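Dronetti Delegate Desk: Set-up Guide
Section 4. Preparing the accreditation list for a party conference

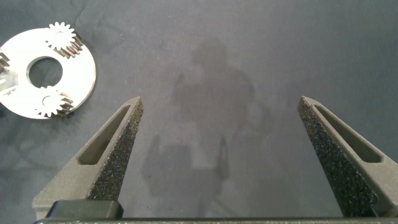

The accreditation list decides who receives a voting badge, so finish it before you set up any check-in desk. You need the constituency returns, the list of branch officers and an administrator login. Each constituency is linked to the national office in the Structure tab, which draws the party as a ring of small wheels, much like the little gears set around the silvery plate with the round hole in its middle. Check that every constituency has a place on the ring before you go on.

1. Open Conference, then Delegates, and choose New list.
2. Enter the conference name and the venue code. The code for Terer Hall is 132.
3. Import the constituency returns. A list can hold up to 865 delegates.
4. Open the Duplicates tab. Where a delegate appears under two branches, keep the entry signed by the branch secretary.
5. Set the voting status of each delegate to Full, Observer or Withheld.
6. Select Lock list and enter your password.

Note: Observers may enter the hall but their badges will not open a ballot. The Grellano badge printer uses a grey stripe for observers.

Caution: Locking the list cancels any badge already printed from a draft. Collect and destroy draft badges first.

If the import stops with error 38, a return has no constituency name. Correct the file and repeat step 3.

Guide revised by Fidel Leiva, January 15, 2018. Proxy votes are covered in section 11.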